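**Signage and visitor counting on the Clakham heritage trail: notes from the review. Thread.** March 6, 2018

1/ The Clakham trail has 12 stops. The review covered wayfinding, opening hours and how visits are recorded. I was asked to look at the last of these and strayed into the other two.

2/ Visits are recorded by three methods. The museum uses a door counter. The mill uses a signing-in book. The remaining stops use whatever the person on duty remembers at closing time. These figures are added together and published as one total.

3/ A door counter registers each pass. A family of four going in, out to the car park and in again is logged as 16 passes, halved to eight visits. The signing-in book records the same family as one line. The two numbers should not share a column.
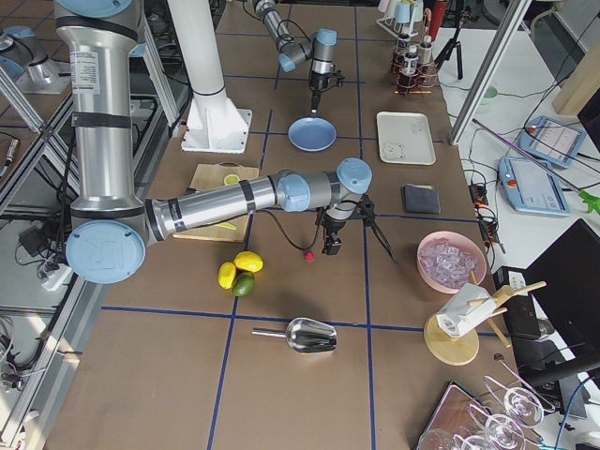 Work table, two arms, blue tape grid.

4/ Proposed fix: one unit across all stops. "One person, one stop, one day." It is crude and it loses dwell time, but a site with no budget can do it with a pencil and a tally sheet.

5/ Niamh Flanagan ran the tally sheet at the mill last July alongside the book. The book missed most school groups, as the teacher signs and the pupils don't. A group of 30 was going down as one.

6/ Opening hours next. The printed leaflet, the council page and the board at Utville station give different closing times for the chapel. The board is the oldest of the three and the only one most rail visitors see.

7/ The leaflet is printed in runs of 1000. Any error stays in circulation until the run is used up. I suggest taking hours off the leaflet altogether and printing a short web address in their place. 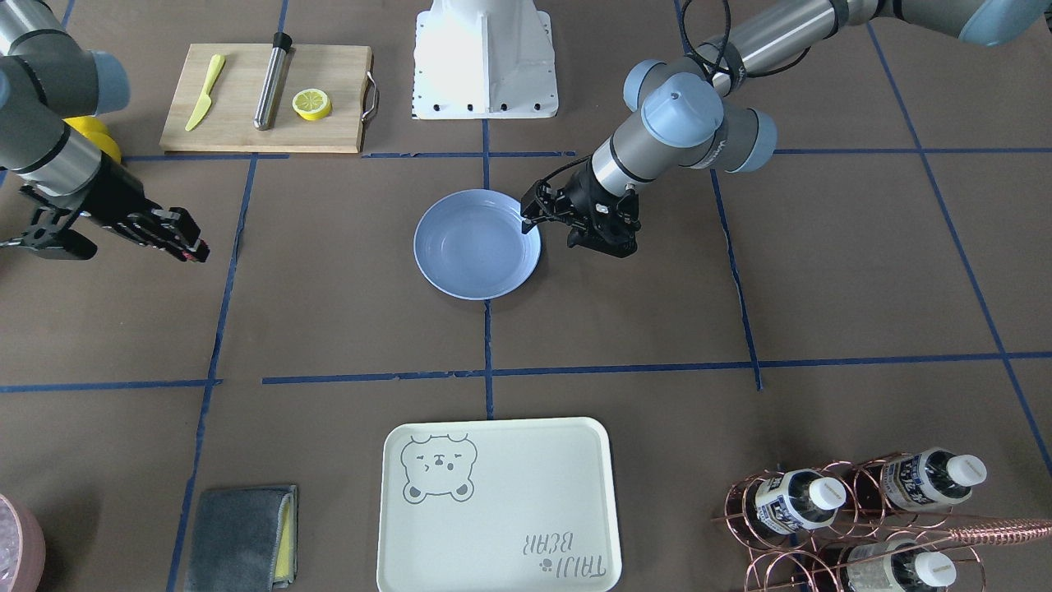

Eamon Sheehan replied that half the trail has no phone signal, so a web address is no use to anyone standing outside a locked chapel.

8/ Accepted. Revised suggestion: hours go on a replaceable panel at each door, same size at every stop, and the leaflet carries the web address for planning before travel. The panel needs a named keeper at each site.

9/ Wayfinding. The longest gap between waymarks is on the path behind the Willems warehouse, with a fork in the middle of it. One post at the fork, set back 200 mm from the path edge so the mower clears it.

10/ The Skellorora sculpture stop is on the map but has no waymark in either direction. Brendan Costello says the original post was taken out for drainage work and is in the depot. Putting it back needs no new permission if it goes in the same hole. 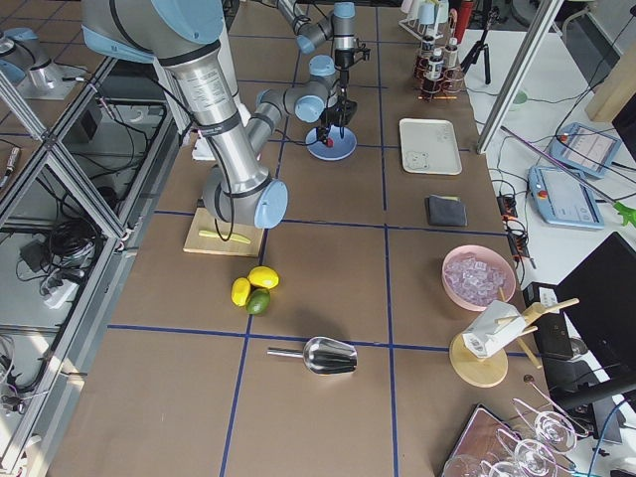 Table with taped grid, seen from above.

11/ Arrow direction: several existing arrows mean "turn here" and several mean "you have arrived". They are the same arrow. Use a plain disc for arrival. Ciarán Quinlan has drawn one that reads well in grey and cuts from the existing stencil sheet.

12/ Still open: whether last year's total should be restated under the new unit. My view is to leave it as published, add a footnote, and start the new series at the next season opening. Comments on the draft tally sheet by reply, please.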